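XbaI cuts my plasmid once instead of twice – both sites confirmed by sequencing

Posted by nololby_bench

I have a 965 bp insert cloned between EcoRI and HindIII in a high-copy vector with ampicillin resistance. The XbaI site in the vector was removed by an earlier student, so the only XbaI sites left should be the two inside the insert, at positions 171 and 884. A digest should drop out a 713 bp fragment. What I get is one band at the size of the full linear plasmid and nothing below it, even on a 2% gel with more DNA loaded.

I picked 8 colonies and every prep gives the same pattern. EcoRI plus HindIII releases the insert at the right size. Sanger reads from both ends show TCTAGA intact at both positions. Digest is 1 µg DNA, 20 units of enzyme, supplied buffer, 37 °C, one hour. I also tried overnight with no change. Host is DH5-alpha, DNA is column purified.
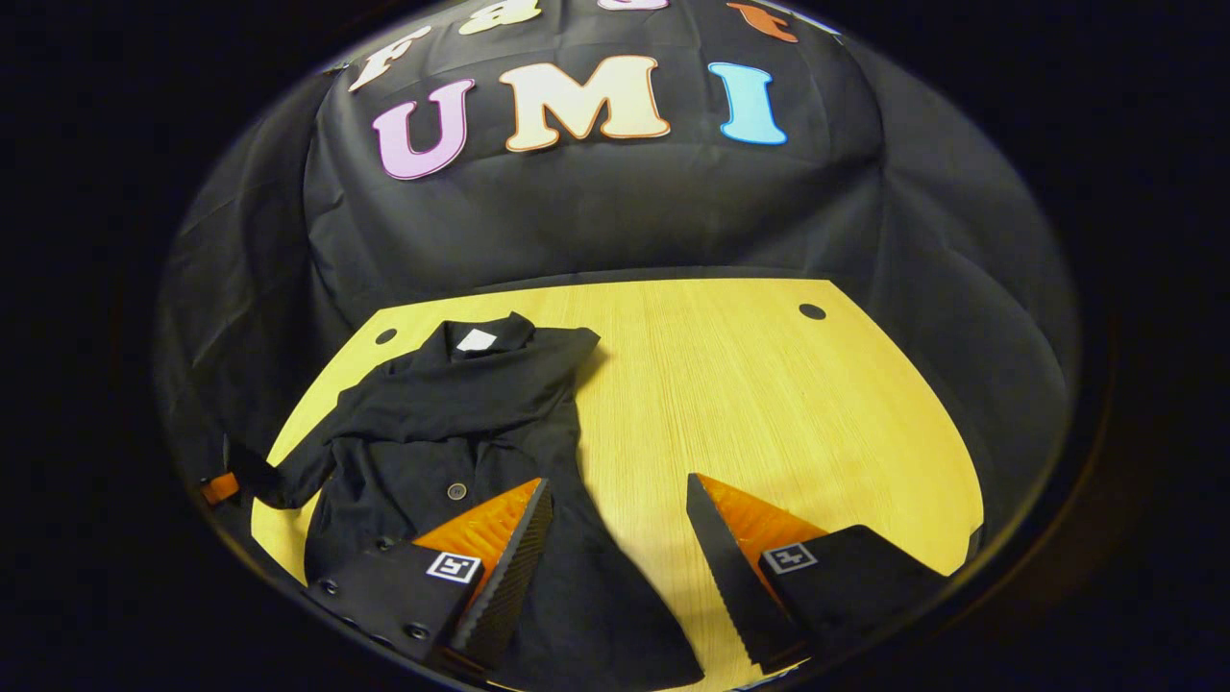
The enzyme is not dead, because it linearizes the plasmid completely and I see no supercoiled band. I have a second tube from a different lot and it behaves the same way. Is there a reason one site would be cut and the other ignored? I need the 713 bp piece for a swap and would like to avoid redesigning the primers.

Posted by sternley

Use more enzyme. Also check your glycerol, it should stay under 5% of the total volume. We had bad XbaI results once and it was leftover ethanol from the wash step. Spin the column dry for another minute and elute in warm water.

Posted by hitum_cloning

Ethanol or glycerol would slow both sites. You have complete cutting at one and none at the other, so look at the sequence next to each site.

XbaI recognizes TCTAGA. If the two bases after it are TC, you get TCTAGATC, which contains GATC. That is the target of Dam methylase, and DH5-alpha is dam+. The adenine in GATC is methylated, and XbaI will not cut. The same thing happens on the other side if the site is preceded by GA, giving GATCTAGA. More enzyme and longer incubation will not help in either case.

Check both flanks of both sites in your reads. Sanger will not show the methylation itself – a methylated A reads as an A.

If one of them overlaps GATC, retransform into a dam-/dcm- strain and prep from that. Expect fewer colonies, as methylated plasmid goes into those strains less efficiently. Plate the whole transformation. Go back to a dam+ host for storage, since dam- strains have a higher mutation rate.

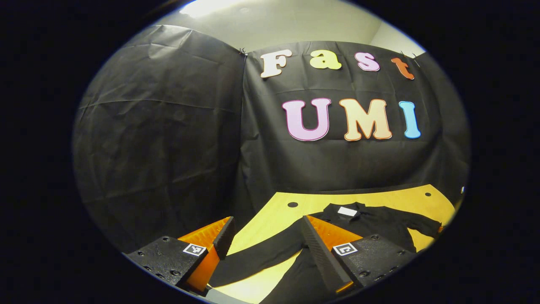 For a quick control before you commit, digest your current prep with MboI and with Sau3AI in parallel. Both recognize GATC, but MboI is blocked by Dam methylation and Sau3AI is not. DNA from the new strain should be cut by both. If you also keep plate photos for your notebook, small colonies show up best on a black background. Two panels of draped black fabric on a tabletop, with a small metal clip holding the top edge where they meet, will do, although the wrinkles pick up gray highlights from the overhead light, so press the cloth first or tilt the plate.

One more point: the 713 bp fragment will have XbaI ends on both sides, so it can go back in either direction. Screen the swap with a cutter that sits off center in the fragment.

Posted by nololby_bench

The site at 884 is followed by TC. The one at 171 is followed by GG and preceded by CA, so it is clear. MboI left the current prep uncut and Sau3AI chopped it up. Ordering dam- cells from Humphreys now.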